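Sorting Play Food by Type: Shared Toys at the Hanov Children's Library

Project report, Introduction to Community Design

1. Background

The children's library in Hanov lends out toys as well as books. Play food is borrowed more than anything else and comes back in the worst order. Sets made by different companies get mixed, and pieces go missing between one family and the next. Our group was asked to suggest a storage system that staff and children could both use.

2. Method

We visited three times in September, always on a Wednesday, when the toy room is open until evening. We watched how families returned sets and talked with staff at the desk. We also handed out a one-page survey to parents and got 70 back. The library's own list gave us a starting stock of 300 pieces.

3. What we found

Most parents did not know which pieces belonged to which set. The Vultavmont boxes have a printed list inside the lid, but the lids are often lost. The Birhane sets come in cloth bags with no list at all. Staff spent up to 15 minutes checking in a single set, and on busy days they put returns on a shelf and left them for later.

Children sorted in a different way from adults. They put fruit with fruit and vegetables with vegetables, and did not care about the maker. Corn was the one piece they disagreed on - it went in with vegetables, with bread, and once with the animals.

4. Proposal

We suggest giving up on the original sets and lending by food type. Each type gets an open bin at child height and a picture label on the front. 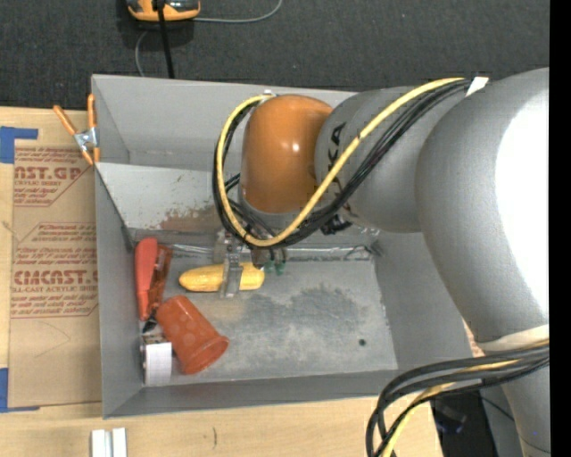

A borrowing family would take a mesh bag and fill it from any of the bins, and the desk would write down only the number of pieces. Missing pieces would then matter less, as no set would be left incomplete.

The main cost is the labels. The print shop in Sovico quoted us a price the library can cover from its supply budget. Washing is still a problem - the cloth pieces need a separate bin, and we did not have time to test one.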